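Fustance Programme: Interim Report to the Himitz Fund
July
Prepared by Hanna Piątek, Project Lead
Reading time: 3 minutes

Purpose of this report

The Fund asked for an account of progress on the two-arm sorting study, covering the data gathered, the method now in use and the spending priorities for the next period. The figures below replace those given in the previous report.

1. Work station and objects

The station has two arms fixed to a single rail at the edge of a wooden table, with a basket on the left. The objects are small household and snack items, including a flat pouch, a crumpled wrapper, small printed boxes and a blue glass bottle with a metal screw cap. The mix was chosen to include both stiff and soft packaging, as the earlier Zileo trials used boxes only.

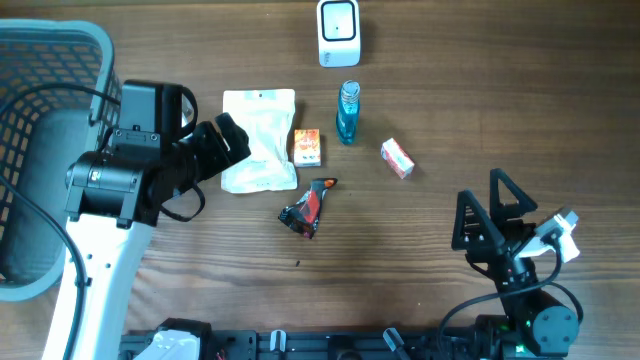
2. Data gathered

The agreed target for the full grant is 300 recorded demonstrations. At the close of this period 200 had been recorded, and 158 of these passed review and were used for training. Most of those set aside were rejected because an object had been dropped outside the reach of both arms, or because the operator had paused for too long in the middle of a movement. Written guidance for operators has been revised accordingly.

3. Method

Under the original plan, one model controlled both arms at every moment. The revised method, referred to in our notes as Ha, first decides which arm should act and then plans the movement of that arm, while the other holds a safe position. The choice is made again after each object.

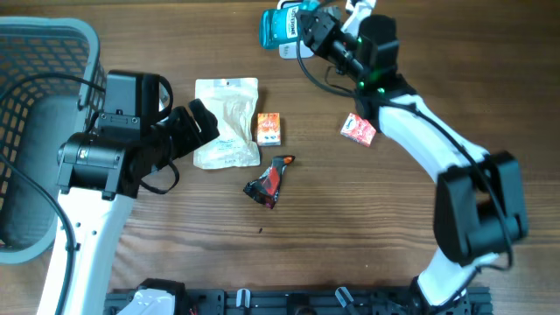

The revised method was trained 3 times from different starting points, and the runs agreed closely in their choice of arm. Stiff objects are now handled with few errors. Pouches and wrappers remain the main source of failure: the fingers often close on a fold, and the object slips as the arm rises.

A further difficulty is shine. Glass and glossy packaging can lead the model to misjudge where an object's edge lies.
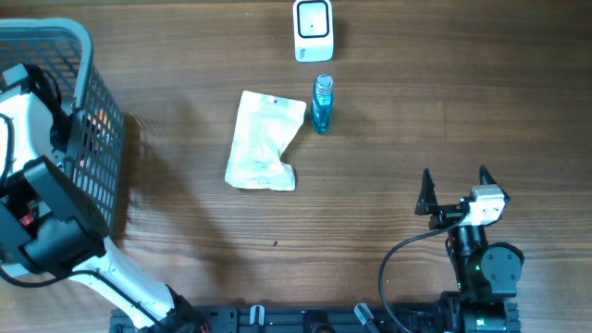
We have therefore begun to vary the lighting between recordings and to turn each object to a new angle before every attempt. Early results are encouraging, but the number of attempts is too small to report a rate of success.

4. Next period

The remaining demonstrations will give priority to soft packaging. We request the Fund's approval to move the unspent travel allowance to operator hours. No change to the total award is sought.

Contact: Fustance Programme Office | © Fustance Programme | Back to top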